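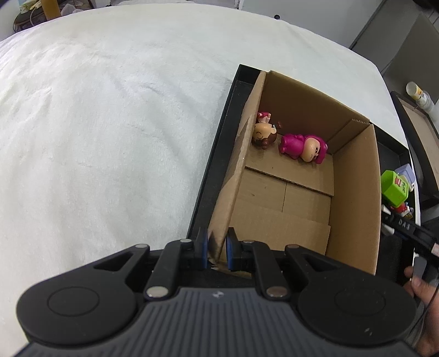 Verstraete übernimmt Wertpapierverwahrung der Sundora Pensionskasse

Gondale, 10. Dezember 2020 – Der Abwicklungsdienstleister Verstraete hat mit der Sundora Pensionskasse einen Rahmenvertrag über die Verwahrung und Verwaltung ihrer Wertpapierbestände geschlossen. Der Vertrag umfasst ein Volumen von 500 Millionen Euro und hat eine Laufzeit von 6 Jahren. Über die Vergütung haben die Parteien Stillschweigen vereinbart.

Gegenstand der Vereinbarung sind die Depotführung, die Abwicklung von Wertpapiergeschäften, die Verarbeitung von Kapitalmaßnahmen sowie das aufsichtsrechtliche Meldewesen. Die Anlageentscheidungen verbleiben bei der Pensionskasse und den von ihr mandatierten Vermögensverwaltern. Bestehende Mandatsverträge werden durch den Wechsel der Verwahrstelle nicht berührt.

Die Überführung der Bestände erfolgt in zwei Abschnitten. Zunächst werden die Direktanlagen in festverzinslichen Wertpapieren übertragen, auf die 80 Prozent des Gesamtvolumens entfallen. Im zweiten Abschnitt folgen die Anteile an 33 Investmentfonds. Während der Übertragung führen die bisherige Verwahrstelle und Verstraete die Bestände parallel und gleichen sie täglich ab. Abweichungen werden bis zum folgenden Geschäftstag geklärt und protokolliert.

Technische Grundlage ist die Abwicklungsplattform Flokamance, die Verstraete selbst entwickelt und am Standort Gondale betreibt. Die Anbindung der Pensionskasse wurde im November getestet. Geprüft wurden der Austausch von Handelsaufträgen und Bestätigungen, die Berechnung von Stückzinsen und die Bereitstellung der Quartalsberichte. Die Abnahme durch Sundora liegt vor.

„Die Pensionskasse erhält Bestands- und Umsatzdaten künftig in einem einheitlichen Format und kann sie ohne manuelle Nachbearbeitung in die Rechnungslegung übernehmen“, erklärt Tianyou Liang, Leiter Institutionelle Kunden bei Verstraete. „Der Berichtsstichtag bleibt unverändert.“

Für die Versicherten und Rentenbezieher der Sundora Pensionskasse ergeben sich aus der Umstellung keine Änderungen. Beitragseinzug, Rentenzahlung und Ansprechpartner bleiben bestehen.

Über Verstraete
Verstraete erbringt Verwahr- und Abwicklungsleistungen für Pensionskassen, Versorgungswerke und Versicherungsunternehmen. Sitz der Gesellschaft ist Gondale.

Pressekontakt
Verstraete, Unternehmenskommunikation, Gondale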